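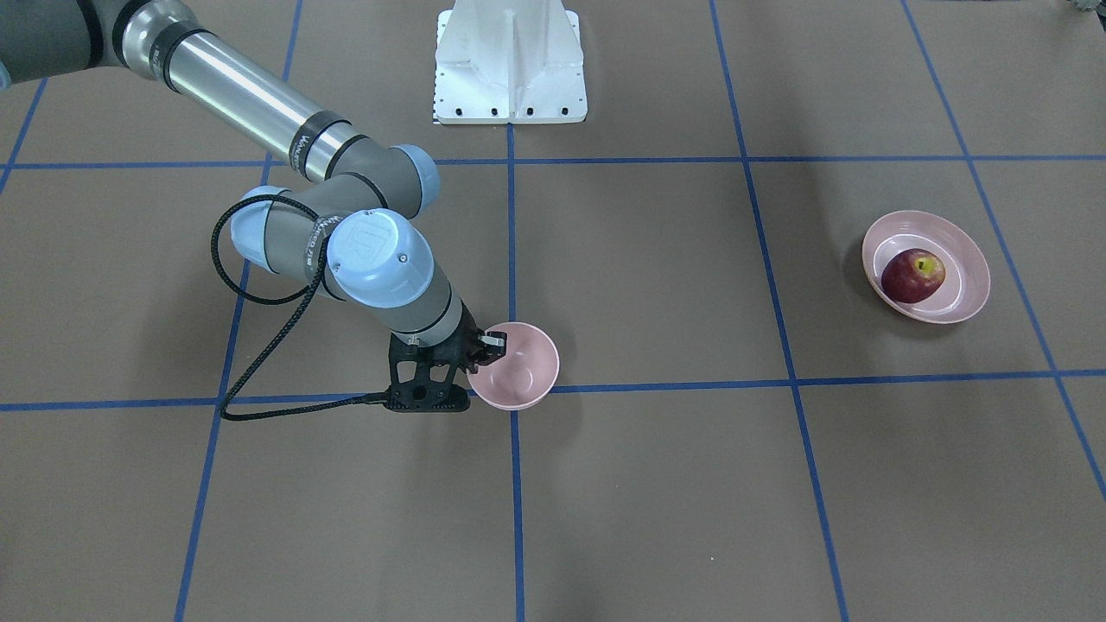

Ketsara Onsri left school at 16 and went straight to work in the packing room at Jatar, a biscuit firm on the edge of Prurngate. She stayed for 22 years. When the factory closed she had one GCSE, a forklift licence that had run out, and enough redundancy money to last until June if she was careful.

She is now in the second year of a part-time accounting course at the college in Plorton, 31 miles away, and keeps the books for three small businesses on the side. We met on a Wednesday, her day off from both, at Siriwan, the café her aunt runs opposite Prurngate bus station.

"The first thing was maths," she says. "You can't get on the course without it. I'd failed it at school and I'd told everyone for 20 years that I couldn't do it. My daughter was doing hers at the same time, so we sat at the kitchen table and did percentages together. She was quicker than me. She still is."

The evening class was free because she had no maths qualification. Very little after that was. The first year of the accounting course cost her £1,387 in fees, and the exam entries were charged separately, which she had not understood when she signed up. A hardship fund at the college paid £400 towards it. She found out about the fund from another student in the queue for the photocopier.

"It was on the website, to be fair, but you had to know what it was called. I'd looked under grants and I'd looked under bursaries. It was under student services, in a form you had to download. I've sent four people to that form since."

Travel has been the harder problem. The last direct bus back to Prurngate leaves Plorton at 8.40pm and her class finishes at nine. For the first term she left 25 minutes early twice a week and copied up the end of the lesson from a classmate. Then two others on the course turned out to live along the same road, and they now share a car and split the petrol.

"If they'd packed it in, I'd have had to pack it in too. That's how thin it is. People think you drop out of these things when the work gets too much for you, but on our course it was nearly all buses and childcare. One woman was top of every test and she left at Christmas when her mum went into hospital."

Her own mother lives two streets away and did the school run for both grandchildren all through the first year. Onsri did the shopping for the two households in return, and still does. 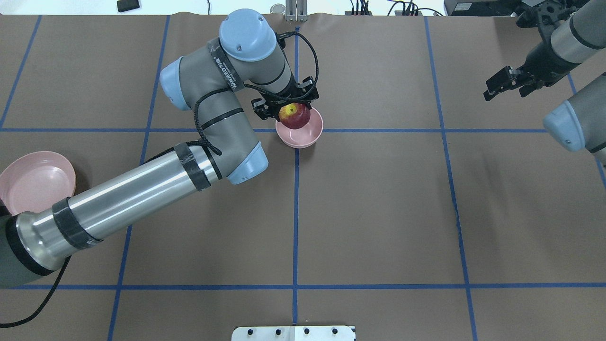 A robot arm reaching across a work table covered in brown paper.

I ask whether the age gap with the other students bothered her. She says it did for a fortnight. She was older than the tutor, and she had bought a pencil case, then noticed that most of the class typed everything.

"I still write by hand. I remember it better. I've got all my notes from the first year in a box under the bed and I do go back to them, mostly for VAT."

The work itself suited her more than she expected. In the packing room she had been the one who noticed when the tallies on the sheets didn't match the pallets, and she says bookkeeping is a lot of the same. Her first client was her aunt, who had kept the café's receipts in carrier bags, one bag to a month, with no year written on any of them. It took Onsri most of the Easter holidays to sort them out. She charged nothing for that but she charges now, and her aunt pays on time.

The second client is a dog groomer and the third is a man who fits blinds. She would like two or three more before she thinks about giving up her other job, which is 20 hours a week in the office of a builders' merchant. She earns about £400 a month less than she did at the factory.

"I don't want to make it sound better than it is. We had a holiday every year when I was at Jatar and we haven't had one since. My son asks. I've told him after the exams, and I've told him that before."

She has two papers left to sit this summer. If she passes both she can apply for the next level, which the college may or may not run, depending on how many sign up. The nearest other place that teaches it is a further hour on the train.

I ask what she would tell someone in Prurngate who had just been made redundant and was thinking about college.

"Ring them up and ask what it costs altogether, with the exams in. And ask what time it finishes, then go and look at the bus timetable before you give them any money."

Her aunt comes over to ask if we want more tea. Onsri says no, she has an assignment on depreciation to hand in by midnight and she has only done the first page.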